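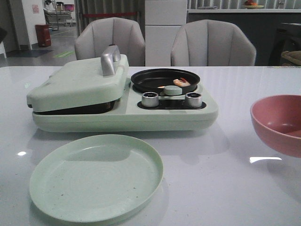 Shrimp in the little round pan, with the sandwich press closed next to it.

Small Kitchens, Big Suppers: what we cooked this month

What a month for the one-pan supper club! When Jin-sol Ban suggested we spend the whole of October on meals you can make in a bedsit, a caravan or the corner of an office, I thought we might get a handful of replies. We got 60, and I've read every one of them with a pencil in my hand and my stomach rumbling.

The runaway favourite was Telmo Soler's garlic rice, which he used to make in a rented room above the Mundside ferry office with one plug socket and a window that wouldn't open. He fries the garlic very gently in plenty of oil, lifts it out before it colours, and stirs it back in right at the end with lemon and a fistful of parsley. I've made it four times now (twice for breakfast, I'm afraid) and it gets better the more garlic you dare to use.

Kyu-ri Ham wrote in about savoury pancakes with spring onion, and she is very firm on one point: cold water in the batter, as cold as you can get it. She leaves hers alone until the edges go lacy, then flips once and presses down hard.
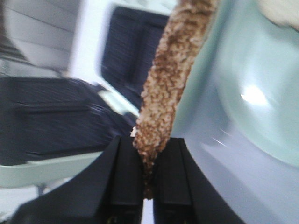
She also says the dipping sauce matters more than the pancake, and after trying hers with soy, vinegar and a pinch of chilli flakes I'm inclined to agree. My neighbour drank what was left in the dish.

Then there's Imke Kasten's bean stew, which feeds two for a couple of days and starts with 700 g of tinned tomatoes. Let it bubble for 30 minutes with the lid half on, add the beans, and go and do something else for a bit. A spoonful of mustard at the end lifts the whole thing. Try it on toast!

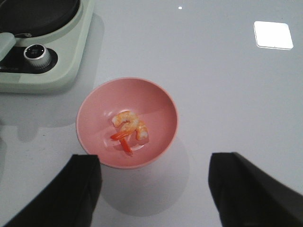
One shrimp, cooked and peeled, in a pink bowl.

November is soup month, and Tibor Vincze has promised us his grandmother's sour cabbage one, provided he can get her to write down any of the amounts. Send yours in too, however scruffy the notes. Stained recipe cards are very welcome, and so are arguments about whether a soup needs potatoes.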